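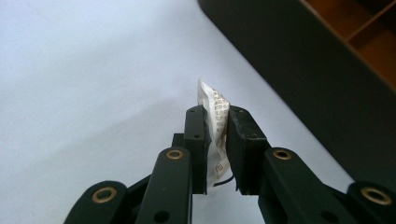 Soledad Núñez wrote in to say that flat pads are a waste of time on anything light, and that I should stop being stubborn and go back to the soft curved fingers before I lose the whole summer. Renato Palma answered her a few hours later that curved fingers are lovely until you ask them to pick up something thin, and then you spend your afternoon chasing it across the table.

So that's where we are! I've been swapping grippers for weeks and people have opinions, and I'm going to put them all on one page so I can stop answering the same email. It's the small-stuff round: packets, cords, clips, lids, the things that live in the bottom of a drawer. If you want the big boxes and bottles, those are on the page before.

Last updated: 2020-08-19

Hand-held, flat pads, small white packet
Top corner sticking up, lower part bulging and wrinkled, and the pads shut as far as the packet lets them. I like how much these pads can hold on to without me thinking about it. The chips along the edges of the right one bother me more than they should.

Same gripper, slower hands
I tend to snap the trigger, and Lautaro Fuentealba has been on at me about it for a month. Closing slowly gives the packet time to fold instead of shooting out the top. Annoyingly he's right, and I've had to go back and redo my first batch.

The linkage
People keep asking why I stay with the scissor linkage when there are neater parallel slides around. I like that I can see what it's doing. Brass eyelets at the joints, flat black bars, and when something starts to bind I can usually find the spot by wiggling one bar at a time. A drop of oil, wipe it off, carry on.

Horar soft fingers
Okay, Soledad, these are for you. They're really nice on lids and on anything round, and they forgive a bad approach in a way the flat pads never will. On packets I got a good hold when I came in dead center and a terrible one when I was off by 2 mm. I'm not always dead center. I'm not often dead center, if we're being strict about it.

Horar soft fingers, second try
I turned them around, which the instructions tell you not to do. Better on packets, worse on everything else. I turned them back.

Gullier wrist camera
Sharp picture, good color, and the mount is a misery. You need three hands for the last screw. Once it's on it stays on, and I ran it for 4,000 frames without a dropout, so I can't complain too loudly. The one thing I'd change is the close focus. Anything right up between the pads goes a bit soft, and right up between the pads is where all the interesting stuff happens.

The old camera
Back on for a day to compare. It handles a pale tabletop much better than I remembered (the Gullier wants to make everything gray until you lock the exposure). If you're working on a white sheet, lock the exposure first and save yourself a rerun.

Starside controller
Taha Bennani lent me his, and I'm going to have to give it back, and I'm not happy about it. The force dial is a real dial! You turn it and the grip changes while you're holding the thing, with no menu at all. I did 200 picks on it and crushed far fewer packets than with mine. It does get confused if you unplug the gripper while it's on, so don't do that, or do it and then wait for the light to stop blinking.

My own controller
Fine. Cheap. It takes 30 seconds to wake up and I've gotten used to making faces at it while I wait.

Thin cords
The hardest thing in the drawer, no contest. Flat pads pinch a cord well enough but it rolls as you lift, and with the soft fingers it slides down into the crease and stays there until you dig it out with a fingernail. I tried a strip of grippy tape on one pad and it helped for a little while, then the tape started creeping. Josefina Echeverría suggested roughing up the pad face with sandpaper, and I'm saving that for September when I have a spare set to ruin.

The arm at Villalba
I got one afternoon on a proper arm up there and took the flat pads along. Strange feeling, watching it do slowly and perfectly what I do fast and badly. It missed every packet that was lying flat against the table, though. I miss those too, unless I cheat and nudge them up onto an edge first, and the arm didn't know how to cheat.

What's on the bench now
Flat pads, Gullier camera, Taha's controller until he asks for it. I know, Soledad. I'll put the soft fingers back for the lids, I promise, and I'll do packets again with both on the same setting so you and Renato can have a proper fight over it.

If you've got a set of pads with a bit of texture that fits a two-hole mount, write to me. I'll pay the postage both ways and send them back clean.

14 comments | 37 shares

Contact | Back to top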